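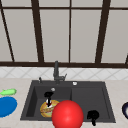

Hi Conall,

You asked for something you could read over coffee before the June meeting, so I'm skipping the template and just telling you how the open day went and where the money has gone since my last note.

Short version: it went well, we had more people than chairs, and the Garnum kitchen work is in better shape than I expected it to be by now. Longer version follows (you know me).

We held it in the Skestville building and opened the doors at 9:30 in the morning. We had 40 visitors signed up and ran them through in small groups, with the simulated kitchen up on the big screen and one of us driving. Most of them had never seen a robotics simulator before, and I think a few came expecting a metal butler with a tray! What they got was a sink, a counter and a lot of clutter, and once we explained that the software has to work out what all that stuff is and where it belongs, they got into it very quickly. The hamburger in the sink was the star of the day. A retired schoolteacher in the second group wanted to know if the robot would be told off for leaving it there, and then she asked a much better question, which was how the robot knows a sink isn't just another kind of bowl. We talked about that for so long that the next group had to wait in the hallway.

The task we picked to show was clearing the sink. The software gets a plain instruction, picks an object, plans how to reach it and where to set it down, and then we go again with the next one. Over the day we did 16 full runs and 14 of them finished without one of us stepping in. I was hoping for a clean sheet, but I'll take it. One of the two bad runs was a planning timeout, which is an old friend of ours and is on the list. The other was my own fault - I loaded the wrong settings file after lunch and it took me far too long to notice.

Round objects are still our weak spot. Spheres are easy to find and miserable to hold, and the grasp planner keeps choosing a spot a bit too high. Steinbach (that's the new planner version, we name them all) handles this better than Eton did, and I'd like to retire Eton completely by the end of the summer. I know I said that in the last report too.

The camera views took up a good part of the afternoon session. We let people choose where to look from and talked about what the software could and couldn't learn from each spot. Everybody wants to look straight at the action, of course, so I made a point of raising the view until the sink was gone and asking what they would do with that.
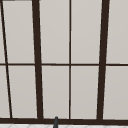

The raised view in the simulated kitchen: mostly window, with a bit of tile along the bottom.

A boy near the front said "look down," and I couldn't have put it better. It also led us nicely into the thing I most want to spend the next part of the grant on, which is getting the software to notice when a view is no use to it and go find a better one. At the moment it just carries on with whatever it has been given. We have a rough version running on my machine, but it's slow and I wasn't brave enough to show it to a room full of people.

On the budget, we're on track. The open day itself was cheap - coffee, printing, and a new cable for the projector after the old one gave up during setup. The computer time is the big item as always, and I expect it to go up a little once we start training on more camera positions. I'll send the spreadsheet separately, and please ignore the yellow column, I'm still arguing with myself about it.

Things I'd do differently next time: smaller groups, a longer break in the middle, and a printed sheet with the basic words on it. We said "grasp" and "pose" a lot and I could see people nodding politely. I'd also like a second screen so folks at the back aren't looking around somebody's hat.

Two people left their details and asked about coming back, one of them from the community college, and I've promised to get in touch with both. If you can spare an hour before the meeting, come by and I'll run the sink task for you on Steinbach. Mornings are best, the building gets noisy after lunch.

Talk soon, and thanks again for backing this.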